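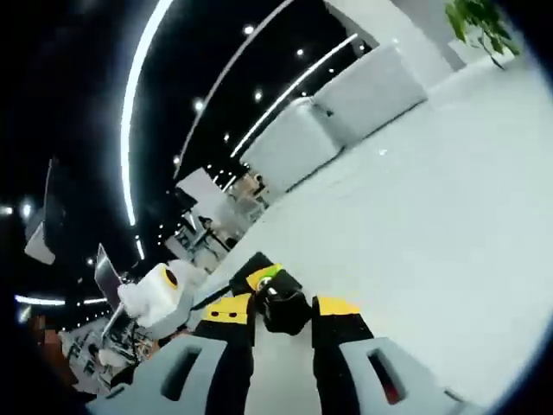
Grevov hand-held gripper, black body with yellow trim, seen from its own camera.

Grevov Hand-Held Gripper

Okay, so I've been collecting demonstrations with the Grevov for a while now, and I wrote most of this page because people kept emailing me the same questions! The short version: you hold it, you do the task with your own hand on the grip, and the camera records what the fingers are up to. Later we train a policy on those recordings and run it on an arm fitted with the same fingers. No teleoperation rig, no arm to haul around (my back is very grateful).

The lens is a fisheye, so you get a round picture with a lot of room in it. In the one at the top you've got both light gray fingers down at the bottom, and then the ceiling lights, the white sofa and a plant, all in one go. Straight things come out bent. I used to flatten the video before training, and it cost us success on the tasks where the hand turns a lot, so now I feed it in round. Much less work, too!

What we found

We ran a pick-and-place study called Fliltholm with some 2,000 demonstrations, split into 2 groups. One group was all recorded in a single room. For the other we kept walking to new spots, never doing more than 40 in the same place. Same task, same number of recordings in each. The policy trained on the wandering group did far better in rooms it had never been shown, and I really didn't expect the gap to be that wide. On the home room they came out even. If you only have one afternoon, spend it moving!

Things to know before you order

The fingers come off with a hex key. Get the Frandsen pads if you handle anything slick. Frame rate is 30 per second, and I've never needed more. Please do the calibration clip at the start of every session, even when you're sure nothing has shifted (I've skipped it and lost a whole day's recordings, ugh).

Files go straight into Gelix, our sorting and labeling tool, which comes with the gripper. The next version of Gelix is due in March and will read older recordings too, so hang on to yours.

Page updated February 6, 2024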